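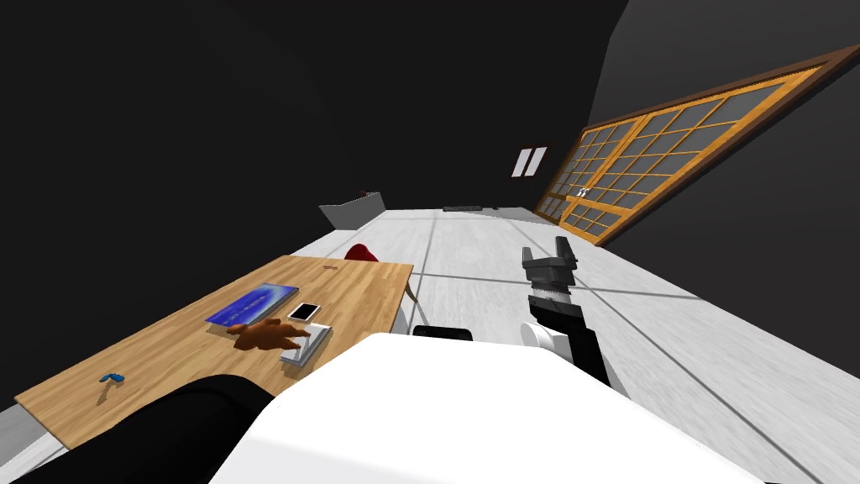
Wooden table at left, tile floor, dark walls.

June 23, 2020
Kleinschmidt reed organ, bench notes

OK, long one today, because I skipped writing up the last few sessions and now I'm paying for it. The Kleinschmidt is all the way apart. Case is against the wall under a sheet, action is on the long bench, bellows and reservoir are on the floor on blankets. If you need the blankets for something, please ask me first, there are screws sorted on top of them!

The date penciled inside the key slip is 1888, very faint, with some initials I can't make out. I'd love that to be the build date but it could just as well be the first tuner who had it open. The paper label on the back is mostly gone and what's left of it doesn't help.

First thing I did was finish the reeds. They were filthy, worse than the Turbridge organ was, and that one lived in a barn. It's the usual gray fuzz packed down at the root of the tongue, plus something greasy on the lower ones that I think came from lamp smoke. I pulled them with the hook (the good one, which is back in the drawer where it belongs, thank you whoever returned it), laid them out in order on the numbered board, and brushed each one root to tip with a soft dry brush. Never tip to root. I know I write that in here every time and I'm going to keep doing it.

Most of them spoke right away on the test block after that. The stubborn one was the low F in the back set, which gave me a sort of cough and then nothing. Held it up to the lamp and the tongue was touching the frame on one side, just barely. I slid a strip of thin paper down the gap, nudged it over, and it sang. Big dark woolly note, lovely. I played it a lot more times than I needed to.

Two tongues have hairline cracks near the rivet. I'm leaving them in. They hold pitch, they're quiet ones, and I'd only make it worse by fussing. If they go, they go, and we have the box of Inero spares to raid (though the Inero reeds are a hair wider and will need easing to fit the cells).

A couple of the reed frames had a burr along the edge, from somebody pulling them with pliers I'd guess. I took that down on 1000 grit paper over the glass plate, a few light strokes, wiped off, done. Do not touch the tongues with it. It's tempting when you've got the paper right there and the tongue looks dull, but dull is fine. Dull sounds the same.

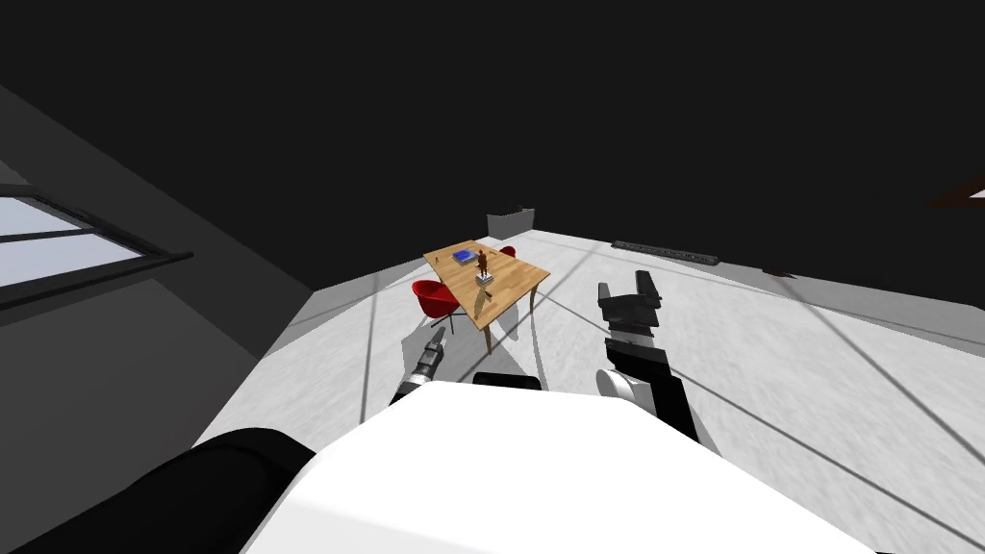 Bellows and reservoir

This is where the trouble is. The cloth on the reservoir looked all right from outside, so I had hopes of patching it, and then I flexed it and it made that crackling noise like a dry leaf. So much for that. All of it has to come off.

Somebody has recovered it once already. There are two layers of glue, the old hide glue underneath and on top of that a yellow rubbery stuff that I'm pretty sure is contact cement. The hide glue comes away beautifully with a warm damp rag and some patience. The yellow stuff does not. I tried warming it with the iron through a cotton cloth and it just got stringy and stuck to everything, me included. Scraping it cold works better. It comes up in little curls if the scraper is really sharp, so I stopped and sharpened every side of the exhaust panel, and it still took me until lunch to get to the corners.

The panels themselves are in nice shape. One has a crack running with the grain, off to the left of the valve holes, and you can see light through it. I opened it up a bit with the thin knife, worked hot glue in from both faces, and clamped it between cauls with wax paper. I'll lay a strip of leather over the inside when it's dry, for insurance.

Glue note: I used the Fliritz pearls, soaked cold overnight and then into the pot. They're stronger than the last bag we had and gel faster too, so I was chasing my own brush around the panel and swearing. Next time thin it more, and warm the wood first. I wrote 2 to 1 on the lid in marker, water to glue, and for cloth I'd go thinner than that. Brynhildur Ravn told me she puts a pinch of urea in hers in hot weather to slow it down. I've never tried it and I'm a little nervous about trying it on a customer's organ, so I'm going to do a test strip on scrap pine first. If someone wants to do the strip before I get to it, be my guest.

Cloth is the black rubberized stuff, medium weight, off the new roll. I cut it yesterday with a generous overlap and I'm glad I did, because my first pattern for the gussets was too small (I measured with the reservoir half closed, which is dumb and which I have done before). New pattern is in brown paper, hung on the nail by the window. Label says KLEINSCHMIDT GUSSET, USE THIS ONE. The other one is in the stove.

Pallets and valves

Old leather on the pallets is hard as toenails. I'm replacing all of it, felt and leather together, and gluing the sandwich up in one sheet before cutting. Nap side out on the leather. Pallet springs cleaned up fine with a wipe and I've kept them in order, although they all feel the same to my finger.

The stop action is mostly happy. The swell flap was stuck with what I think was varnish, and let go with one good push. The octave coupler is another story, with several of the little wires bent and one missing outright. I can bend a new one from the spring wire in the tin. I'd like to leave the coupler for last so that I'm not tempted to play with it.
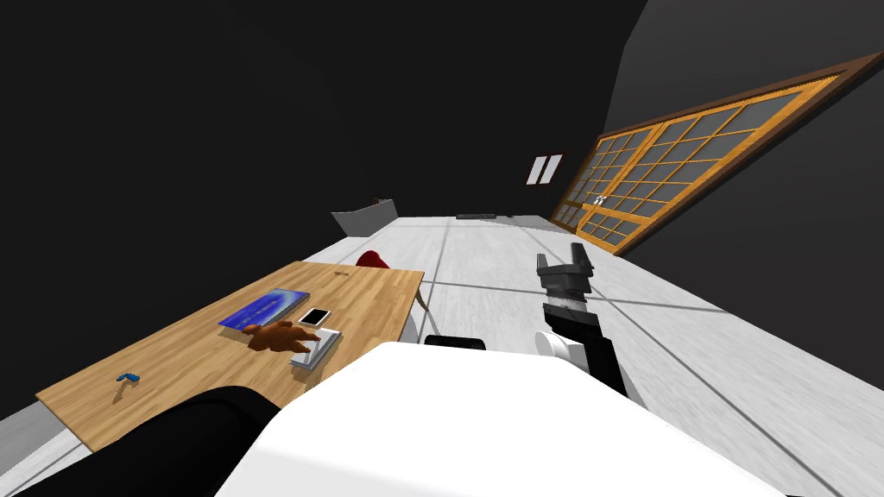

Table and the pale floor beyond it.

Still to do, in no particular order

Leather strip over the cracked panel once the clamps are off. Then recover the exhausters, then the reservoir, and leave it weighted overnight before anyone pumps it. I mean it about the weights!

Pedal straps. The old webbing is shot and the new roll is the wrong width. I've asked for a replacement, but if it doesn't come I'll fold and stitch the wide stuff, it'll look a bit clumsy under there and work fine.

Vacuum test. On the Turbridge job I was happy when the reservoir took 20 seconds to come back up with everything shut, and I'd like at least that again.

Tuning waits until it's been together and settled for a while. The owner wants it for a September wedding, so there's time, and I told her so, and then she asked whether it could be louder. It can't be louder. I said I'd open the swell all the way for her.

Also we're nearly out of punch felt, the red. I've added it to the list on the door.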